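Label printer skips every second label after driver update
4 min read

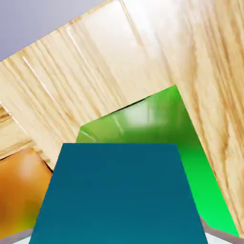 Ticket 442, Ferri warehouse, packing desk 2
Opened by: Tapio Hyvönen
Handled by: Vivek Semwal
Status: Closed, February 2018

Reported problem

The shipping label printer at packing desk 2 started feeding a blank label after each printed one. Tapio first saw it the morning after the Plistar driver was updated on that PC. The other packing desk uses the same model of printer and the same label rolls, and has no problem. The PC at that desk was off overnight and did not get the update.

Orders are still going out, but the desk is using twice the labels it should, and the packer has to tear off the blank each time.

Log

Vivek: Asked Tapio to turn the printer off, open the lid, reseat the roll and run the self-test by holding the feed button while powering on. The self-test came out fine, one label after another with no gaps. The self-test does not use the PC, so I am treating this as a driver or settings problem.

Tapio: Swapped the USB cable anyway because I had a spare. No change.

Vivek: Connected remotely. The update reset the stock settings to the defaults. Label height was set to 6 inches, media type to "continuous" and speed to the highest value. Changed media type to "labels with gaps" and entered the real label height. Printed two from Notepad. Both correct, no blank between them.

Tapio: Notepad is fine here too. Printing from Vovamora still gives the blank.

Vivek: Vovamora keeps its own page size and does not read the one in the driver. In Vovamora go to Setup, Output, Label Printer. The page size listed there was "Custom 1", and that entry no longer exists in the driver after the update. When Vovamora can't find the size it falls back to Letter and scales it, so the job runs past the end of the label and the printer feeds to the next gap.

Made a new size in the driver, named it FERRI SHIP, and picked it in Vovamora. Also set resolution to 300 dpi in both places. It was 203 in the driver, and the print head on this model is the 300 version.

Tapio: First label after the change was good. The second was shifted up and lost the bottom line of the address.

Vivek: Please run the gap calibration. With the lid closed and the roll loaded, hold feed until the light blinks twice, then let go. It will push out a few blank labels while it measures. Let it finish.

Tapio: Done. Printed 14 orders in a row from Vovamora. No blanks, barcodes scan, address lines all there.

Fix in short

Set media type to "labels with gaps" in the driver.
Create a named page size with the real label dimensions.
Choose that page size in Vovamora under Setup, Output, Label Printer.
Run the gap calibration after the settings are saved.

Notes

Restarting the print spooler made no difference. Neither did removing and adding the printer again, which Tapio had tried before opening the ticket.

The other packing desk will get the same update. Write down its page size before it installs. I have turned off automatic driver updates on both PCs until June, when Vovamora is due to be upgraded.

Recent tickets
Jokell scanner adds a space after each barcode
Packing slip prints in landscape
Vovamora asks for password every time it opens
Shared folder missing after restart

Contact the help desk | Copyright 2018 Ferri | Back to top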